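Can a machine sort and untangle jewelry yet?

Home Automation Help > Chores and Assistive Devices > Small Items

Posted by Clunow

Good afternoon. I am responsible for household services at a residence for older adults, and I have been asked to prepare a short note on which personal chores could reasonably be given to a machine within our next budget period. Floors and windows are already covered. The request that comes up most often from residents with arthritis concerns small belongings: opening a jewelry box, finding one particular bracelet, separating it from the others, and putting everything back.

We have 30 residents who would use such a service. The budget line is $1,000, and one supplier, Gakik, has quoted $498 for a tabletop arm with a two-finger gripper. The quotation describes it as suitable for "light household sorting." Before I respond, I would like to know whether this is a realistic use, and what I should ask the supplier to demonstrate.

Posted by Margareta Mocanu

In general terms, picking up a single rigid object from a clear surface is well within reach of current equipment. Taking one object out of a crowded box is a different task, and it should be assessed separately.

The difficulty lies in the contents. A wide, smooth ring offers a gripper two firm sides, although a polished surface may slip. A strand of beads has no fixed shape. When it is lifted at one point, the rest follows in a way that is hard to predict, and it will bring along whatever is lying across it or looped through it. Shiny metal and glossy stones also return reflections that can mislead a depth sensor.

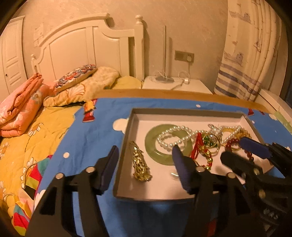

Mixed jewelry in a shallow box: pearl strands, a green ring, bangles and a red tassel among the pieces.

Consider the pearls resting across the green ring. A person would move the strand aside with one finger before taking hold of the ring. A machine must first recognize that there are two objects, then decide which one is on top, and then move that one without dragging its neighbors. Each step can be done under controlled conditions. I would not rely on all of them being done in sequence, unattended, with property that has sentimental value.

I would ask Gakik for the following in writing:

The smallest and thinnest item the gripper is rated to hold.
The gripping force, and whether the user can limit it.
The behavior of the arm when an item snags – it should stop and release.
Who bears the cost of a broken strand or a bent clasp.

I would also request a demonstration with costume jewelry supplied by you, placed in the box by you, and repeated at least 4 times with the pieces arranged differently on each occasion. A demonstration using the supplier's own objects will tell you very little.

Posted by Plarik

No. We tried one for sorting hardware in our shop. Fine with bolts in a tray, useless with chain. Buy divided trays.

Posted by Lizelle Hlongwane

I agree with the substance of the first reply and wish to add a point on cost. Much of the difficulty described above can be removed by changing how the items are stored. Where each necklace hangs on its own hook and each bracelet has its own compartment, the task becomes a simple pick and place, and a modest arm may then be adequate. Many residents would also find that they can manage such an arrangement unaided, or with a hooked reaching tool.

At our facility we adopted open trays with a soft lining and postponed the purchase of any device. The matter is due for review in August. Should you proceed with a trial, I recommend that a member of staff remain present throughout and that heirlooms be excluded.

Comment from Clunow

Thank you. I have asked Gakik for a demonstration on the terms suggested, and have requested a separate price from Khoo for lined trays. The bead strands will be included in the test.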